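Can a robot clean the bathroom yet? We asked an engineer who works on it

Retetti builds simulated homes where robot arms practice chores before anyone lets them near a real one. The bathroom is the room its engineers talk about most.
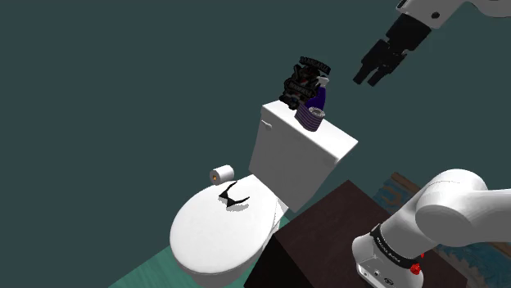 Why start with a toilet tank

The lead engineer on the chores team has spent most of the year on a job that takes a person a few seconds: clear the top of the toilet tank so it can be wiped, then put everything back. In the simulated bathroom the clutter includes a spray bottle and a striped cup, with a roll of toilet paper close by.

"People keep stuff on the tank. Mine is worse than that one," the engineer told us. "If you want to clean, you have to move things first, and moving things is most of the work."

The arm is fixed to a cabinet next to the toilet, so it never has to drive anywhere. That was a choice made early on. A moving base adds its own errors, and the team wanted to look at grasping alone.

What works and what doesn't

The current test is 500 simulated runs, each with the objects shifted a little. In the last full set, in August, the arm cleared the tank without dropping or tipping anything in 311 of them.

"The cup is fine. The bottle is fine if the arm comes at the body and leaves the trigger alone," the engineer said. "When two things are touching, it gets harder. You close on one and the other one goes over."

Toilet paper has been a problem too. A real roll squashes when you grip it and unwinds when you drag it. The simulated roll does neither very well, and the engineer does not put much weight on those results.

Wiping comes later. The team has a first version that covers a flat lid, but it can't tell a clean patch from a dirty one.

From the screen to a real house

Retetti has a trial planned with Melnychuk, a company that cleans short-stay rentals in Sornden. It will use 13 bathrooms, all with the same layout. We asked whether the arm would save anyone time.

"Not in that trial. A cleaner does the whole room while we are still on the tank," the engineer said. "They told us they would be happy with something that did the toilet and the floor behind it. We can't do the floor."

Cost is the other question. The engineer would not give a price but said it was too high for a home, and would be for a while.

As for a robot that does the whole bathroom, the engineer would not name a year. The next set of runs adds a wet surface and a second cup.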